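Hultero sells a service which many owners of a home robot did not know they need. For 399 a month, the small firm records people doing housework and turns it into lessons that a robot can learn. We spoke with its founder about the newest package, called Nineck.

"Customers ask us for kitchens," the founder says. "But a home is more than a kitchen."
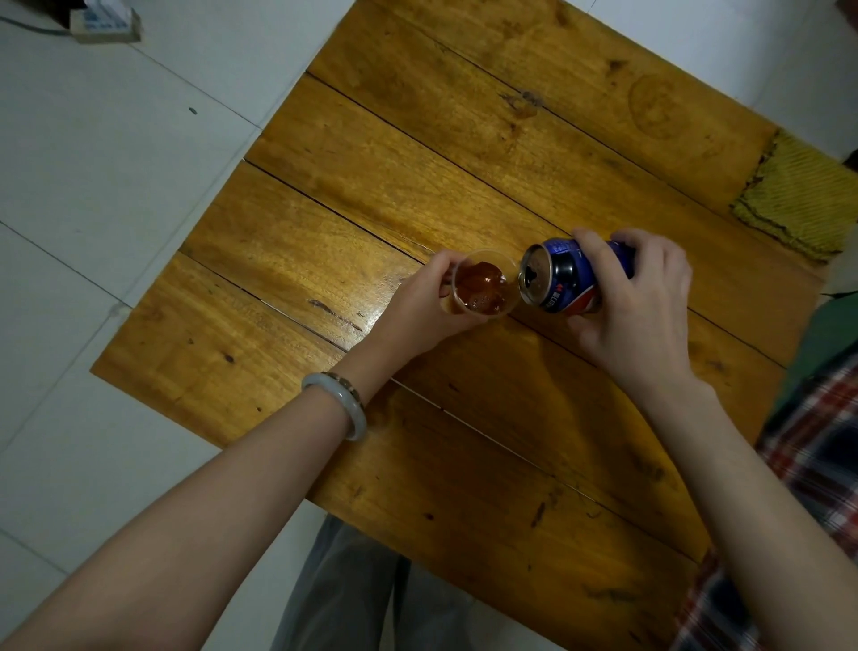
Nineck contains around 1,000 short tasks, and each one is done by a person with two hands. Pouring is the most requested. A soft drink going from a can into a small clear cup looks simple, but the founder calls it the hardest lesson in the package. "Both hands must agree. The can tilts, the cup waits."

I asked if wiping is easier.
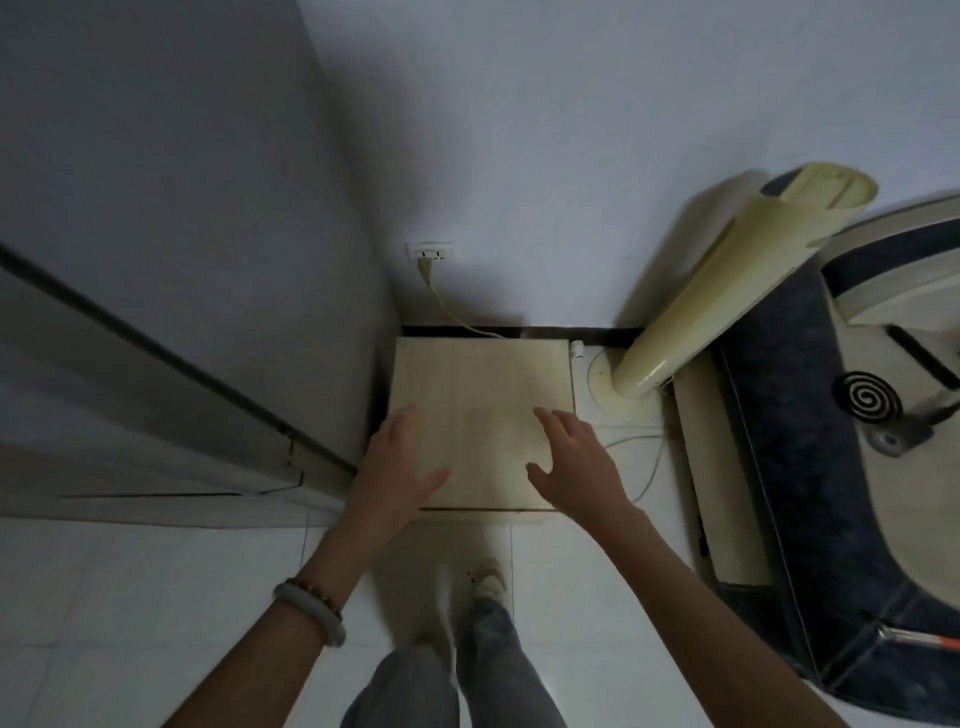 Both hands at a wooden box, in the corner beside the fan.

"Easier to show, harder to judge," was the answer. "How hard do you press? The video does not say it." For this reason a written note comes with every task.

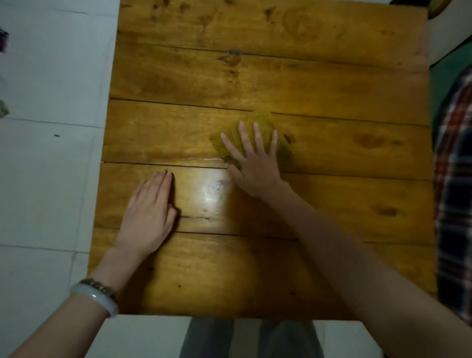 Right hand on a yellow mesh pad, left hand flat on the table.

The first buyer, Stoltwood, tested the package for 4 months. The founder admits that their robot still fails with thin plastic cups.

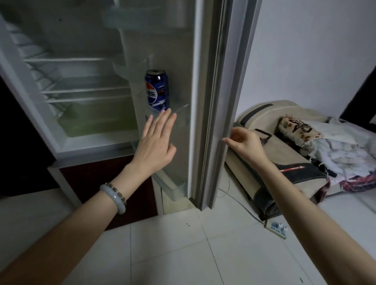
Stoltwood, 31st May

The next version will add more work with doors and shelves. The price stays the same until December, and old customers get the new tasks free.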